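Daltmont Rural Water Loss Project
Interim Progress Report to the Zalewska Fund
Prepared by Saron Negash, project manager
Submitted 7/31/18

1. Status

The project is on schedule for field work and behind schedule for data entry. Leak detection has been completed in Vumidthorpe and in the northern half of the Stikmont service area. The southern half of Stikmont has been surveyed on paper but has not been walked. Spending to date is within the approved budget lines, and no transfer between lines is requested.

2. Work completed in the period

Acoustic logging was carried out on 40 miles of distribution main. Loggers were placed on valves and hydrants and left in position overnight, with readings taken during the low-demand hours. Points of interest were then confirmed by ground microphone before any digging was authorized. The crew opened 181 confirmed points. Most were service line connections on galvanized pipe laid before the current utility was formed. A smaller share were main joints, nearly all of them on the cast iron section along the Vumidthorpe county road.

Repairs were made with full-circle clamps where the pipe wall was sound. Where it was not, the section was cut out and replaced. Records for each repair give pipe material, depth, soil type, and the length replaced.

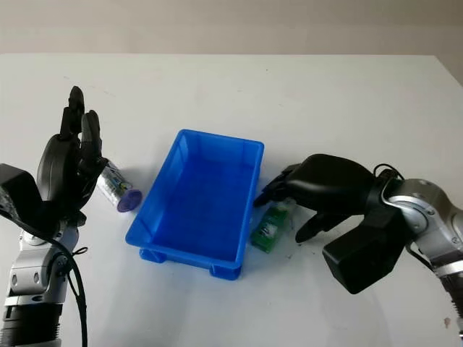 Page 2 of 4

3. Metering

The work plan called for 700 customer meters to be replaced. All have been delivered and accepted. Installation is complete in Vumidthorpe and is under way in Stikmont. Meters removed from service are tagged by account and bench tested at low, middle, and high flow. Results so far show under-registration mainly at low flow, as expected for units of that age. The final report will include the full table of results by meter age and size.

Two district meters were also installed, one at the Stikmont booster station and one at the Vumidthorpe boundary valve. The boundary meter produced unreliable readings from January until the upstream strainer was cleaned. Those readings have been excluded from the water balance and are marked in the data file.

4. Data entry and mapping

Paper records from the field crew are being transferred to the utility's asset map by Femi Okonkwo. The delay comes from older plan sheets that use property corners as reference points, many of which no longer exist. Each affected valve has to be located again by hand. We have moved one field technician to this task until the backlog is cleared. 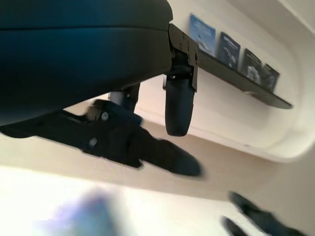
Page 3 of 4

5. Issues and risks

a. Access. Part of the southern Stikmont main runs under private pasture. Easement documents exist for most parcels. For the remainder, the utility's attorney is preparing letters to the owners.

b. Pressure. Night pressure in Vumidthorpe rose after the repairs. The reducing valve has been reset, and the utility will monitor for new breaks on the cast iron section. Replacement of that section is outside the scope of this grant.

c. Parts. Delivery times for the larger clamps have lengthened. Current stock covers the planned work in Stikmont but leaves little reserve.

6. Planned work, next period

Walk and log the southern half of Stikmont. Complete meter installation. Close the mapping backlog and issue the revised valve book to the operators. Prepare a first water balance for both service areas, using the district meter data from the date of the strainer cleaning onward.

7. Request to the Fund

We ask for written confirmation that bench test costs may be charged to the metering line, as discussed by phone with the program office. The second payment request will be sent separately, with invoices attached.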